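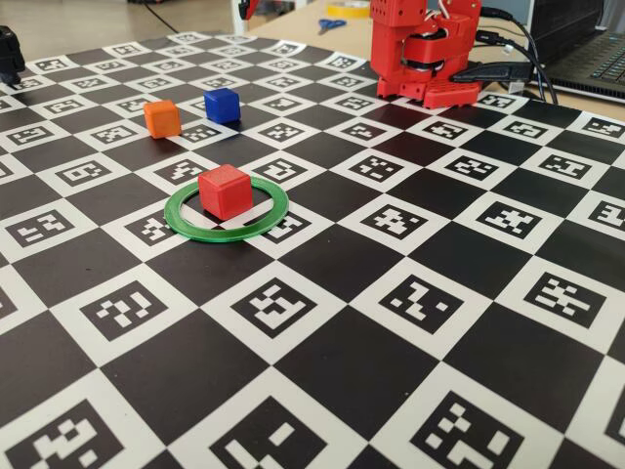

Halima Koech wants it on record that the last version of this checklist had a box marked "everything looks OK" and that everybody ticked it, including on the afternoon the gripper failed. She is right. The box has been removed.

ARM CELL INSPECTION, STACKING TASK
Rewritten after the October dropout
Inspector: Pavithra Varghese
Site: Stamamby, Lindsay bench

What went wrong, for those who missed the shouting: halfway through a stacking run the gripper servo stopped answering. The control program, which is called Skutness and has a sunny outlook, took no answer to mean no problem and went on sending moves. The fingers stayed clamped, the wrist kept turning, and the servo cooked itself. It logged 1,616 unanswered messages before Halima pulled the plug. The alarm was set to go off at 2,000.

1. POWER AND STOP

1.1 Stop button cuts motor power, tested with the arm moving: PASS
Comment: The old sheet said "button present." It was present last time too, wired to the wrong supply.

1.2 Supply voltage holds steady under load: PASS

1.3 Arm stays limp after power returns, until told otherwise: FAIL, then PASS
Comment: It snapped back to its last position on the first try. Startup setting changed and saved. On the second try it sulked correctly.

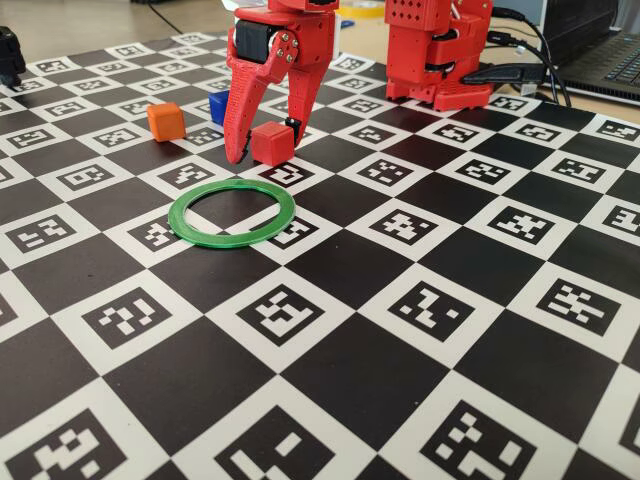 2. GRIPPER

2.1 Finger screws tight, no cracks at the pivots: PASS
Comment: Please stop using the long screwdriver. You are not changing a tire.

2.2 Gripper opens fully when a message is lost: PASS
Comment: New behavior from Solunura, our software supplier. Tested by unplugging the data line in mid-grip. The cube drops, so keep your fingers out from under it.

2.3 Servo temperature after a full run: PASS, with a grumble
Comment: Within limits, but the replacement runs warmer than the old one did before its retirement. Check again next month.

2.4 Force limit set to 2 on the gripper dial: PASS
Comment: Found at 9. No one has confessed.

3. CABLES

3.1 Plugs fully seated at both ends: FAIL, then PASS
Comment: This was the cause of the whole business. The data plug was in far enough to look right and out far enough to drop messages whenever the base swung. Push until it clicks. If you did not hear a click, you did not get one.

3.2 Slack in the cables at full reach: PASS

3.3 Cables clear of the laptop's hinge: PASS
Comment: Added at Halima's request. She would like it known that the pinched one was not hers.

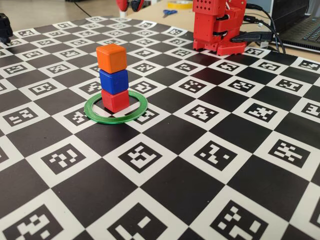 4. SOFTWARE LIMITS

4.1 Lost-message alarm set and tested: PASS
Comment: Was 2,000. Now 9. I asked why it had been set so high and was told the alarm used to be annoying.

4.2 Arm halts when the alarm sounds: PASS
Comment: Before, it only sounded. The arm took this as encouragement.

4.3 Restart needs a person to press a key: PASS

4.4 Log saved somewhere other than the desktop: NOT DONE
Comment: Promised again.

5. TEST RUN

5.1 Stacking task run at low speed with one person at the stop button: DONE
Comment: "At the stop button" means within arm's reach. It does not include the coffee machine.

5.2 Board markers flat and clean: PASS

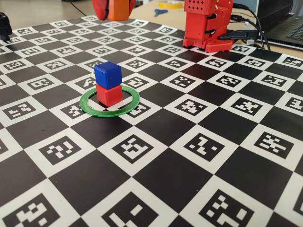
Item 5: blue cube on red, inside the green ring.

OPEN ITEMS
2.3 Recheck servo temperature. Pavithra.
4.4 Move the log. Halima, who has asked for it in writing. It is now in writing.

Cell released for use at low speed only until both are closed.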